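Oltelley floor stand (the plywood one), quick review

Typing this on a lunch break so excuse the mess.

Ordered from Badelico in April. Wanted somewhere to park long-handled stuff in the back room. Wand for the vacuum, the duster pole, whatever else ends up leaning in the corner and sliding down the wall at 2 in the morning. Didn't want to drill. Rental. So a stand that sits on the floor by itself, low, no wall fixings. Not many of those that aren't ugly chrome things.

Comes flat. Boards, bag of screws, one folded sheet of instructions with drawings only. Drawings are tiny. Step 4 shows the slanted board going on and I put it on the wrong way up, whole thing leaned like a drunk. Backed the screws out, flipped it, fine. The holes survived but I wouldn't want to do that more than once in plywood. Pilot holes are drilled for you at least. No screwdriver in the box. Clodagh Phelan had told me there would be one, she bought hers earlier, maybe they stopped.

Wood is plain. Pale, yellowish, you can see a bit of grain, nothing on it that I could feel. Edges were sanded OK, one corner a little furry, went over it with a nail file becuase that was what was in reach. If you want it oiled or painted do it before you put it together, getting a brush into the angle afterward is a pain. I skipped it. Looks fine against a white wall as is, kind of workshop-y.
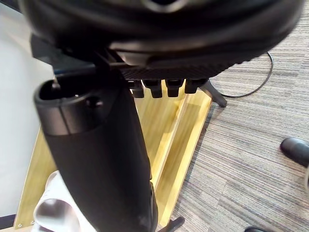
Carpet was my worry. Ours is that low stuff with the gray stripes, and lightweight things tend to creep on it. This one doesn't creep much. Long board runs down to the floor and grips well enough. On the kitchen tile it was a different story, skated every time I pulled something off it, so I put felt pads on and that made it worse, took them off again. Rubber ones would do it. Use it on carpet is my advice.

Thick handles: good. The slope does the work, you lean the thing on and let go. Thin ones: so-so. The duster pole rolls off to one side if I'm in a rush, which is always. A notch or a lip would fix that. Brendan Horgan glued a strip of cork along his and says it hasn't dropped a thing. Haven't tried, might.

Heavy stuff, no idea. Box gives no weight limit, neither does the page. I asked Badelico and got a reply seven days later telling me to see the instructions. Which are drawings. So.

Screws loosened a little after the first few weeks, gave them a quarter turn, ok since. Worth checking.

Size: measure first. It sticks out from the wall further than the photos on the listing make you think, and the door in our back room now just about clears it. Almost seven inches less walking space than I'd planned on. My fault mostly.

Would I buy it again, yes, for a carpeted room. Not for tile. And I'd pay a bit more for a version with the notch.

Good: no drilling, doesn't wobble, looks decent
Bad: instrucitons, no lip for skinny poles, slides on hard floors

Four out of five. Will update if it falls apart.

Yaneth Villca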